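Equipment Review: Rendus Slotted Aluminium Frame Kit
Prepared for the Astunville Community Workshop by Yae Tamura and Tirta Ngui
19/08/2018

Purpose of the review

The Workshop has for several years built its own jigs, screen supports and light-duty shelving from timber offcuts. These serve well enough for a season, but the joints loosen and the pieces are seldom identical. Members of the joinery and electronics groups asked that a slotted aluminium system be assessed as an alternative, and the Rendus kit was purchased for that purpose from our usual supplier, Luvham.

The kit was assessed by both authors over two evenings. Ayane Sakamoto assembled it a second time without assistance so that the instructions could be judged by someone who had not seen the first build.

Contents and packaging

The kit is supplied in a flat carton and contains four rails, corner gussets, screws, slot nuts and a hex key. The rails are plain silver and are wrapped individually in paper. The cut ends were square and had been deburred, although one rail carried a light scratch along its outer face. The small hardware arrives in a single bag. The authors would have preferred separate bags for screws and nuts, particularly for evening classes, where a spilled bag can cost a group a good part of its session.

The instruction sheet is printed on both sides and relies mainly on line drawings. The drawings are accurate, but the sheet gives no tightening order and does not explain how far the slot nuts should be turned before they seat. Ayane Sakamoto found the second omission the more troublesome of the two.

Assembly

The frame should be built on a flat surface covered with cloth. Bare bench tops mark the rails readily, and a dropped slot nut will travel a surprising distance on a hard surface. All corners should be joined loosely at first, checked with a square, and only then tightened. When one corner was fully tightened before the others were fitted, the last joint had to be persuaded into place and the finished frame rocked slightly on the bench.

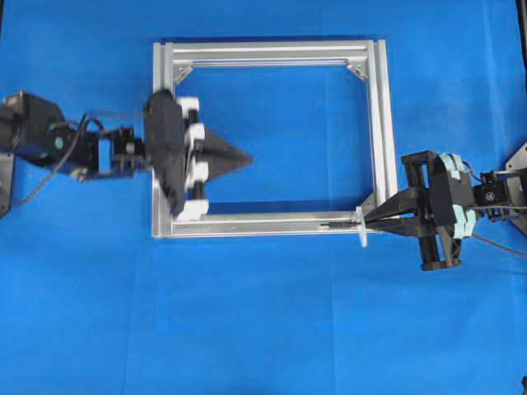 The gussets are the best part of the kit. They are compact, sit neatly in the inner corners and leave the outer faces of the rails free for other fittings. Once tightened, they held the frame square through repeated handling. Access to the screws is less satisfactory. The long arm of the supplied hex key fouls the neighbouring rail at certain angles, and the short arm gives little leverage. A ball-ended key from the Workshop's own tool board resolved the difficulty at once, and purchasers are advised to have one to hand.

Slot nuts remain a matter of patience. They may be dropped into the channel at any point, which is convenient when an extra bracket is required after assembly, but they tend to turn on their side if the screw is withdrawn too far. Haruto Oshima, who teaches the introductory metalwork class, recommends practising on a single rail before attempting a complete corner.

Performance in use

The frame was first used as a support for a fabric screen and afterwards as a base for a soldering jig. In both roles it was rigid and easy to carry. It was then left clamped to a bench through a full programme of classes, and the corners showed no movement when checked again with the square. No thread-locking compound was applied.

The open channels collect dust and fine swarf. A stiff brush clears them, but members working with timber should expect to clean the frame regularly. Plastic channel covers are sold separately and were not assessed.

Comparison

The only comparable product held by the Workshop is an older Tsuchiya set, donated by Chiyo Oshima. The Tsuchiya rails are heavier and the brackets larger, and the set remains the better choice where a load is to be carried. It is also slower to assemble, and its brackets obstruct a good deal of the inner opening. For jigs, screens and light stands, the Rendus kit is more practical - and considerably easier to store.

Recommendation

The authors recommend the purchase of 2 further kits for the joinery group, together with a set of ball-ended hex keys. A supplementary instruction sheet covering tightening order and the seating of slot nuts should be prepared before the kits are issued to classes. Members wishing to borrow the assessed kit may do so through the tool desk in Room 203, and are asked to return all hardware in the labelled tray supplied with it.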